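Wustanthorpe Textile Notes
@wustanthorpe_textiles

1/ Thread on why white knits go gray in the wash, and what the numbers looked like over one long run at home. March 14, 2024.

2/ Most graying is redeposition. Soil comes off the fabric, stays suspended in the wash water, then settles back on whatever is in the drum. Cotton takes up more of it after the fibers have been roughened by wear.

3/ Hard water makes it worse. Calcium and magnesium tie up part of the detergent before it reaches the soil. If you dose for soft water and have hard water, you are underdosing every load.

4/ Setup: Semeniuk front loader, Drollemis powder, 34 loads, whites only. Half the loads at the dose on the box for soft water, half at the hard water dose. Same cycle throughout.

5/ Brightness was read with a Skarunari handheld meter, same spot on each test swatch, swatch folded to four layers so the backing does not show through. Single-layer readings on thin knits are useless.

6/ The soft water dose lost brightness from the first few loads and kept losing it. The hard water dose was close to flat. Temperature was 45 C for both.

7/ Spin speed, since people always ask: I left it at 1106 rpm. It has little to do with graying. Rinse volume does. Overfilled drums rinse badly, and knits hold a lot of water for their weight.

8/ Fabric softener: skip it on white cotton. The coating builds up and holds soil. It also cuts absorbency, easy to check with a drop of water and a timer. Untreated swatch took the drop in at once. Softened swatch took 43 seconds.

9/ Chlorine bleach will not reverse mineral buildup. Oxygen bleach in a long warm soak helps with the organic part. For the mineral part, use citric acid in a separate rinse. Do not combine either acid or oxygen bleach with chlorine. 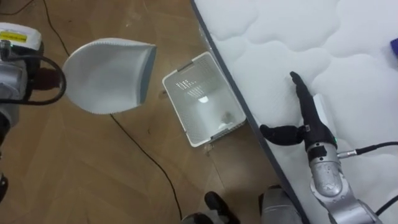 White fabric, thin gray trim at the opening.

10/ Trim and body are often different fibers. Elastic edges contain synthetics, which hold oily soil longer than cotton does. Read them separately or leave them out of the average.

11/ Next run starts in August with liquid detergent, same doses by active content. Swatch prep notes go up before that.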